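Budgeting for an outdoor delivery robot across a paved campus plaza

Posted by Rodel Galang in Mobile Robots - Purchasing

We are pricing a wheeled robot to carry post and small parcels between two buildings, and the finance form closes in October. The route is one straight crossing of a slabbed plaza, with a lawn on one side and wide steps on the other. The load is 18 kg at most.
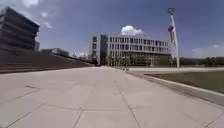 Two quotes so far. Stosis want to sell us the base unit plus a lidar mast and a separate survey day. Lultero offer a cheaper machine with cameras only, but their support contract is charged monthly and the battery is extra. I need to know which of these lines are real costs and which can be left out, and whether open paving like this causes trouble for localisation. I have no budget line for groundworks.

Posted by marl_pit

Get the Lultero. We have one and it is fine. The battery is worth paying for.

Posted by T. Oakhanger

Do not leave out the survey day. Open paving is easy to drive on and poor for scan matching. A short-range lidar in the middle of a plaza gets very few returns, and the robot falls back on wheel odometry, which drifts. 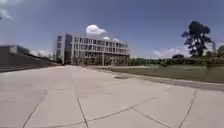 Ask both suppliers for the usable range of the sensor at the height it is mounted, in full sun, against a pale wall. The figure on the data sheet is usually for a good reflector indoors. If the nearest wall is 50 m away and the usable range is 18 m, you need RTK positioning, and that is a separate line with a yearly correction fee. Check sky view close to the taller buildings before you commit to it.

Camera-only units can work, but bright concrete washes out at midday and the slab joints look much alike. Ask for a trial at noon as well as one at 8 in the morning.

Lines I would put on the form:

1. Base unit and one spare battery. Specify the wheel diameter against your widest joint and any drain cover on the route. Small castors catch.

2. Kerbs and bollards. Measure the clear gap between posts and compare it with the machine's width plus its safety margin, set in software and often larger than buyers expect. Have the supplier confirm in writing that low kerbs are detected from both sides.
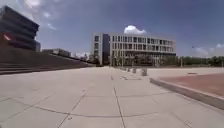
3. Drop detection for the steps. A forward lidar will not see a downward edge. The Puma kit has a downward-facing sensor as standard; on the Drikton it is an option, part 161 in their price list.

4. Charging point, weather cover and the electrician. This is the line people forget, and it falls under groundworks if a cable has to cross the paving. Put the dock against a wall that already has power.

5. Support. Convert the monthly fee to a total over the life of the machine before comparing it with the Stosis quote.

Posted by Rodel Galang

Thank you. The dock can go inside the lobby, so item 4 is small. I have asked Stosis for the sensor range and am waiting for a reply.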